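Sorghum Has Heard This Before

Iman Sqalli has a bag of red sorghum on her desk and a pile of sales leaflets next to it. She buys grain for Meditik, a small flour mill, and she has been doing it long enough to be tired of the word "miracle."

"Every few years sorghum gets discovered again," she says. "People have been eating it for thousands of years. It didn't go anywhere."

I had come with doubts of my own. The claims made for the crop this season are big ones: it needs little water, it has no gluten, it feeds people and cattle, it can be popped like corn. Most of that is true. I wanted to know which parts a buyer would pay for.

"The drought part is real, up to a point," Sqalli says. "It will sit and wait for rain when corn has given up. But waiting isn't yield. Ask a grower what he got off the field at the end of a dry year. He won't say miracle."
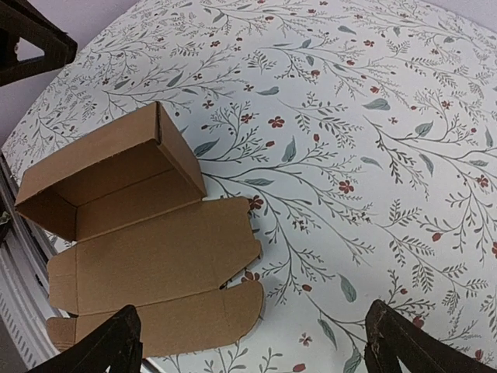 Her figures come from the mill's own books. Last season Meditik took in 172 tons from growers around Ullora and turned away nine for mold. What it sold to home bakers was a much smaller matter, 3,587 bags in all, and those went out by mail. A plain brown cardboard mailer, the kind that folds up from one flat piece, suits a small bag of flour well enough, but Sqalli points out that packing and postage can eat up what the buyer thinks is going to the farm.

"Somebody pays a high price and feels good about the grower," she says. "I'd like them to see the bill first. The grower's share is the short line."

I asked about Jumov, the new white variety that seed dealers have been pushing since November. She shrugged. The trial plots at Seok did well, she says, but they were on good ground and somebody was out there every day looking for aphids.

"Show me three bad years. Then I'll get excited."
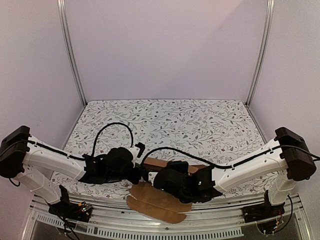

What it's like to bake with

On this subject she is warmer, though not by much. Sorghum flour has a mild, slightly sweet taste. It also has no gluten, and bread made from it alone comes out flat and dry.

"The leaflets show a tall loaf," she says. "Read the recipe. It's 78 percent wheat."

She likes it in pancakes and in flatbread made with very hot water, and she cooks the whole grain in place of barley in soup. It takes close to an hour. She doesn't believe the packets that promise less, and having tried one at home, neither do I.
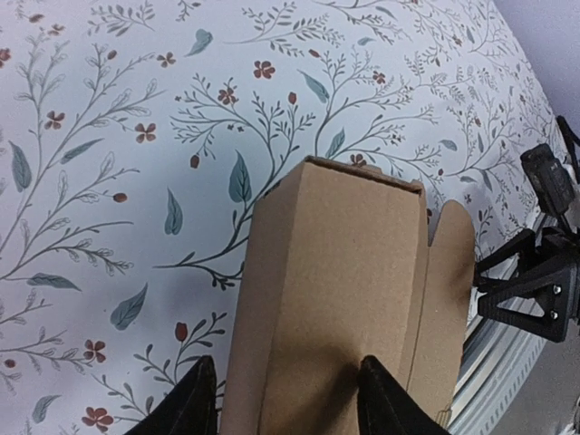 Upright cardboard box on a flower-print cloth.

Would she tell a farmer to plant it? She thought about that longer than anything else I asked.

"On a dry field, with a buyer already lined up, yes. On a good field, because of an article? No." She looked at my notebook. "Put that in yours."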